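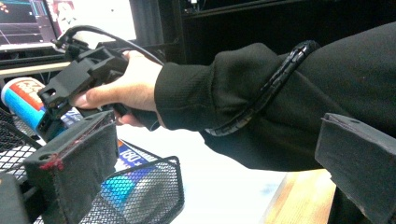
Vol. 32, No. 2

**The Pravano shelf finds a home**

Many of you have asked since the summer what was to become of the Pravano papers, and I am so pleased to be able to tell you that they are staying right where they belong, in the reading room on Homine Street. The last of the boxes came over from the old press building last month, and with them came 600 letters, a good many proofs with the corrections still penciled in, and the complete run of *Amini*, the little quarterly that gave so many island poets their first printed page (and, in a few cases I could mention, their first bad review).

If you never held a copy of *Amini*, you have a treat coming. It was never a handsome magazine. The paper was thin, the staples rusted, and the print run never went past 1,000, but there are poems in it that people here can still say by heart, and the letters pages are every bit as lively as the verse. I sat down to check one date and got up two hours later with cold tea and no date.

We will open the shelf to readers on Saturday, 11th November, starting at 2 in the afternoon. There will be readings from the early issues, some in English and some in the older spelling, which takes a bit of getting used to — do be patient with those of us reading it aloud! Coffee and coconut bread afterward, as always.

The Uko Prize for a first collection is also open again. Manuscripts should be no fewer than 32 pages, typed, with your name on the cover sheet only, and they may be left at the front desk any day we are open. Entries close at the end of January. Last year several lovely ones arrived a week too late, and it hurt to send them back, so please don't wait for the final poem to be perfect.

Anyone who has stray copies of *Amini* at home, even without covers, is warmly asked to bring them along. We would like a second set for lending.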